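Up at ten past six because the cat decided it was breakfast, and since I was awake I made coffee and sat down with the login bug again. I had told myself I wouldn't touch it before work. I lasted until the second sip.

So, the bug. People on the rowing club site get logged out when they go from the booking page to the calendar, but only some people, and only some of the time, and of course never me. Aarti Sengar gets it every single time on her phone. She has been very sweet about it and sends me screenshots with little sad faces. I spent most of last night convinced it was the cookie, and then convinced it was the clock on the server, and then I went to bed grumpy.

This morning I read the session code from top to bottom, slowly, like a letter, and on line 1509 (yes, the file is that long, and yes, I know) there was my own comment from last July: "temporary, fix before launch". Oh, past me! What it did was treat the address with the www and the address without it as two different places. The calendar link has the www and the booking link doesn't. If you always type it in one way, the way I do, you never see a thing. Aarti has a bookmark from before we moved hosts, so she landed on the wrong side every time.

I changed one word, pushed it to the test copy, and sent her the link at seven in the morning, which was probably rude. She wrote back "STILL IN!!!" and I did a small dance in my socks.

Then it was actual work and the mood went down a bit. We're moving all the old ticket records out of Hendavetti and into the new system, and Lejla Kolev and I have been on it for what feels like my whole life. There are 2626 of them that won't import. The rest went through like butter, but this lot just sits there with a red mark and the words "unknown field". Which field? It doesn't say. I wrote to their support last week and got back a link to the page I was already on.

Lejla had the idea of taking ten of them and opening them side by side in a plain text editor, no fancy tools. We put them up on the big monitor and just stared. It took her maybe five minutes. The names! Every one of them had an accent somewhere in the customer name, and the old system had saved them in some ancient encoding, so what should have been one letter was two bits of garbage, and one of those bits looked like a separator. Crisóforo Bautista, who sits behind us and has been getting mail addressed to "CrisÃ³foro" for as long as he has had an email account, laughed so hard he had to take his headset off. He said we could have just asked him. 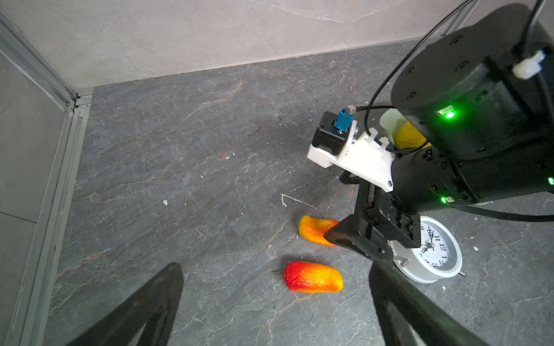 Two Bell Peppers & a White Alarm Clock

I wrote a little script over lunch to put the letters back. My first try fixed the broken names and broke the fixed ones, so that was a fun fifteen minutes. My second try checks first and only touches what needs touching, and it seems fine, but I'm not running it on everything until Lejla has looked it over with fresh eyes. I've been burned before. I still think about the time I renamed all the folders on the Hinojosa drive and had to go desk to desk saying sorry.

Afternoon was a call with Heather Ruawai at the Gusholm office, who wanted to know if the new system can do keyboard shortcuts. It can, sort of. There are seven, and you can't change them, and one of them is the same as the shortcut for closing the browser tab. She asked who had picked that and I said I'd pass it on. I like Heather. She learned on the same kind of green-screen terminal I did, and we always end up talking about how fast those were. You hit the key and the thing was there! Now I click and watch a circle go round.

Got home late, tired but in a good way. Abundio Villalobos from downstairs came up with his old laptop under his arm, asking if it was dead. It wouldn't charge. I tried my cable and nothing, then cleaned the port out with a toothpick and got a wad of lint out of it the size of a pea, and the light came on. He was so pleased! He wants to put his music on it and leave it in the kitchen. I told him the battery probably won't hold for long and he said neither does he.

I meant to push the login fix to the live site tonight, but I'm too sleepy to trust myself with it. Tomorrow, before coffee number two. Also need to go and delete that comment on line 1509, and buy cat food, and ask Lejla if she wants to be the one to press the button.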